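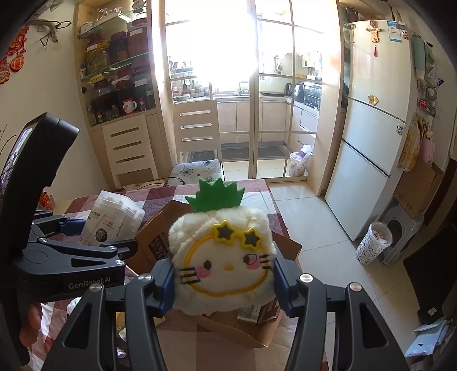
Plush toy in the gripper, cardboard box underneath

From: Wubit Gudeta
To: gripper-users list
Subject: Re: Re: jaws not letting go on open command

Zuleica Falcão wrote on Thursday:

> Has anyone else had the jaws stay shut after the open command?
> Ours did it twice yesterday with soft things. The log says "open,"
> the status light says open, and the jaws are holding a sponge.
> Rustby support suggested a restart. We restarted. It is now a
> freshly restarted gripper holding a sponge.
>
> Also, who set the default squeeze limit, and were they angry?

Zuleica,

Yes, same fault. Picture attached so you can see the kind of load I mean. The pineapple hat is not relevant to the failure as far as I know, but I haven't ruled it out.

What I've worked out so far: the Imora firmware decides the jaws are open when the motor has turned far enough, and it doesn't check where the fingers are. With a hard object you'd never notice. With anything fluffy, the grip loop keeps tightening as the filling gives, the counter drifts, and by the time you ask for open it thinks it's most of the way there already. So it backs off a hair, reports success and goes to bed.

I could bring it on in around 8 picks with plush. Mugs and cartons, never. The log from the worst run has 500 lines of "grip ok" followed by one "open ok," and only the first 500 were true.

The part I'd call a safety matter: the stop button cuts power, and with power cut the jaws stay where they are. That's fine for a toy. I found out about it with the end of my glove, which I got back by taking my hand out and leaving the glove to its fate. Please don't put fingers between the pads to "help" it. Use the manual release, and if yours is stiff like mine was, free it up before the next session.

Workaround for now: drop the hold time from 2,000 ms to 500 and re-zero after every soft object. It's slow and I resent it, but I haven't had a stuck jaw with those settings.

Cavalcanti is on this list and wrote the original limit, so he can answer the angry question himself.

Can you send me your config file? I'd like to see if the drift matches before I open a ticket.

Wubit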